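Trokirmont Tabletop Chores

Teleoperated single-arm episodes for one question: can a general policy tidy a cluttered table yet? Maintained by Tomos Landeg and Kaj Vídalín.

Contents
728 episodes, 714 usable. Median length 72 seconds. Episodes share a meeting-room table and a fixed pool of props.

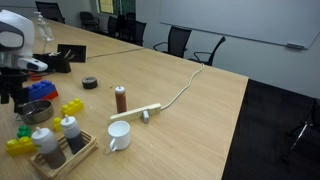

Fig. 1. Tabletop with toy blocks, bowl, mug, tape roll, sauce bottles and power strip.

Tasks
sort_blocks: group toy blocks by color
crate_bottle: place a squeeze bottle in the wooden crate
mug_move: relocate the mug by its handle
cord_clear: shift the power strip without unplugging it
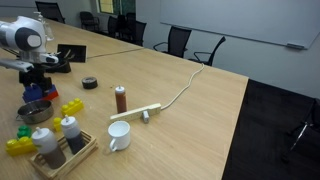 Success is scored by hand on the final state. An object dropped and recovered counts as a success, with the field recovered set to true. The Grillatley baseline is usable on sort_blocks and fails most cord_clear trials. We would not leave it alone with open liquids.

Known issues
Translucent bottles give poor depth. Prop positions are not randomized on a grid.

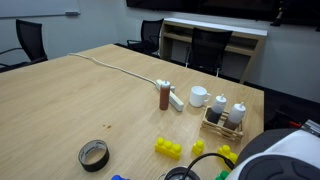 Labels from annotation pass 4 replace all earlier ones. Loaders written for pass 3 will read recovered as null. Send corrections to Kaj.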